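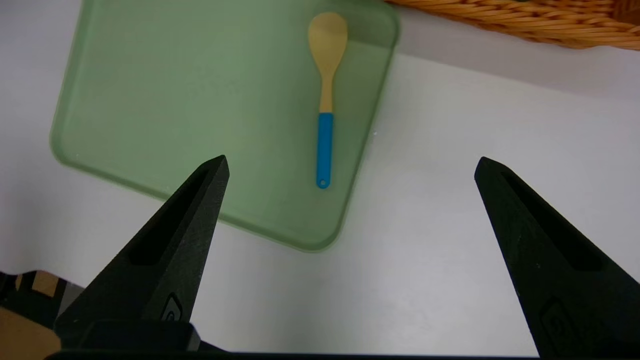 Fluscombe call-ups: should the club be allowed to say no?

Forum > First team > General discussion

northbank_regular
Two of ours have been named in the regional select squad for the April friendly, and the club has asked both of them to stay home. The statement on the site says the game falls outside the international window, so there is no duty to release anyone. I get that. But this is a side that plays once a year if it's lucky, and for a couple of these guys it's the only time they'll ever pull on that shirt. We have nothing on that weekend. I think it's a poor decision and I'd like to hear what others think.

tollgate
I think it's the right one. We're two points off the playoff places with the hardest part of the schedule coming up. If our left back pulls a hamstring in a friendly, who plays there? The kid from the reserves has started one league game. The players are paid by Fluscombe and the season is decided in the next month.

cornerflag88
Agree with tollgate. Also it isn't "nothing on that weekend." We play Gunen on the Tuesday after, away, and it's a long bus ride. They'd get back from the friendly Sunday night and be on the road again Monday.

northbank_regular
They're professionals. They've played Saturday and Tuesday all season.

cornerflag88
Yes, and look at how many we've had out injured.

mudlark_fc
Does anyone know if the players were asked? The statement says "following discussions with the players," which could mean anything. Last year Gunen left it up to the individual. One went, one didn't, and that was the end of it. Seems like a fair way to handle it.

tollgate
That puts the player in a bad spot though. If he goes and then has a bad game on the Tuesday, everyone on here will blame the trip. Better for the club to make the call and take the heat.

sidewinder
I was at the last one of these. Attendance was 518 and I'd guess half of those were family. Second half had so many substitutions that the stadium announcer gave up reading them out. I enjoyed the day but I wouldn't risk a promotion push for it.

northbank_regular
The size of the crowd doesn't matter to the person playing. Our center half is 33. He has said in the program more than once that he wants to play for the select side before he retires. How many more chances do you think he gets?

sidewinder
Fair point on him. I'd let him go and keep the left back.

cornerflag88
You can't have one rule for one and one for the other. That's how you lose a dressing room.

mudlark_fc
Clubs do it all the time. Minutes get managed player by player, so why not this? Let him play a half and come off. The select coach would probably agree to that if somebody picked up the phone.

oldstand_row_f
Some background for newer posters. When Çetinkaya took over as shirt sponsor there was talk of them backing the select side as well, and the club was all for it then. We even offered our ground for a game. The sponsorship for the select side went to Cerum in the end, and since then I haven't heard a warm word about it from the front office. Make of that what you will.

tollgate
That's a stretch. The manager picks who gets released. He doesn't care whose name is on a shirt.

oldstand_row_f
I didn't say it was the reason. I said the tone changed, and it did. You can go back and read the old statements.

tollgate
I have read them. We were mid-table with nothing to play for. Of course they were relaxed about it.

northbank_regular
So the rule is that you can represent your region as long as your club is having a bad year?

tollgate
More or less, yes. If the game were inside a proper window they'd have to be released and we wouldn't be having this conversation. The people who run the select side chose the date.

sidewinder
They take the dates they can get -- grounds aren't free in the window because the bigger teams are using them. But I agree it doesn't help them.

mudlark_fc
Local radio had the select coach on this morning. He said he's disappointed but he understands, and he's calling up replacements on Friday. He has four clubs refusing, so it's not only us. He also said the center half phoned him personally to explain, which was decent of him.

northbank_regular
That tells me he wanted to go.

cornerflag88
Or that he's polite.

northbank_regular
Either way I hope he gets another shot at it next year. Anyone know if tickets for Gunen away are on sale yet?

sidewinder
Members from Friday, 10 a.m. Pay on the gate if there are any left.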